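Speaker notes: still life and the kitchen table
Evotthorpe Arts Center, evening talk

Start without the slides. Ask how many people have a painting of food somewhere in the house. Wait for hands. Then ask how many of them could say who made it. Fewer hands. Move on.

Tonight is about still life, mostly Dutch and Flemish work of the seventeenth century, and how painters after them kept coming back to the same small group of objects. Bread, a knife, a glass, a lemon, a cloth. Say at the start that I am a teacher and a painter and have never worked in a museum. I look at these pictures to find out how they were made.

Why still life was ranked low. For a long time the academies put history painting at the top: scenes from the Bible, myth, ancient battles. Portraits came next, then scenes of daily life and landscape, and objects on a table were at the bottom. The argument was that copying a jug took a good hand and no imagination. Buyers did not pay much attention to the argument. People with money from trade wanted pictures sized for a house, and a table of food fit over a sideboard.

Pause here and let people look at the handout. It has five paintings on it, all in black and white. Explain that the printing is gray on purpose, so we can talk about light and dark before color.

Light first. In most of these pictures the light comes from the left. A right-handed painter likes a window on the left so the hand does not throw a shadow on the work. Look at where the brightest spot falls. It is often on something cheap, like the rim of a plate or the cut side of a loaf. The silver cup behind it is kept darker.

Then edges. Ask them to find one hard edge and one soft edge in the first painting. The knife handle that sticks out over the table is hard. The back of the bread is soft and almost goes into the wall. Painters did this to push things forward and back without drawing any lines of perspective. If the group is quiet, point to the lemon peel. Someone always wants to talk about the lemon peel.
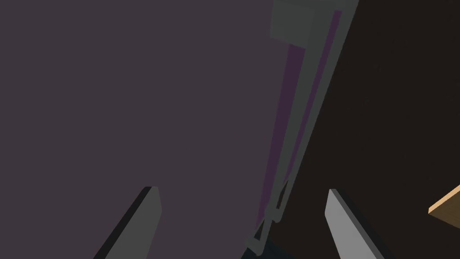
Color after that. The early breakfast pieces are nearly all brown, gray and dull green. Some writers call them monochrome, which is a little strong. Earth colors were cheap and good blue was not. By the middle of the century there are richer tables with lobsters, shells and carpets, and the reds get louder. I like the quiet ones better and should say so, then leave it.

Meaning. Be careful in this part. A skull, a watch or a snuffed candle does point to death and time running out, and people then would have read it that way. It does not follow that every oyster is a warning. In February I gave a version of this talk at the Makris library and spent too long on symbols, and we ran out of time for the practical part. Keep it to ten minutes.

How they were built. A thin brown drawing on a toned ground, then lights and darks, then color in layers with drying time between them. Flowers were often painted from studies, so a tulip and a rose that bloom months apart can share a vase. Pass around the two sample boards. One stops at the brown stage and the other has the first layer of color. Ask people to hold them by the sides. The second one marks easily.

Later painters. Go quickly. In the eighteenth century in France, copper pots and plain kitchens, with paint put on thick and broken. In the nineteenth, apples on a tilted table where the left and right sides of the cloth do not line up. Then the Cubists, who took the same table, bottle and newspaper and cut them into planes. The objects hardly change in three hundred years. Say that sentence slowly, it is the main point of the evening.

Practical part. Two objects from the box on each table, one lamp on the left, pencil only. No erasers. Tell them to squint and draw the shadow shapes before the outlines. Walk the room and keep comments short. The tables at the back get light from the hallway, so shut the door before they start.

Questions. Likely ones: what paper to buy, whether photographs are cheating, how long a painting took. For the last, say weeks for a large one and that the records are thin.

Reminders before closing. The Judard drawing group is taking new people. The Zavitz room is booked after us, so chairs go back against the wall and pencils go back in the tin.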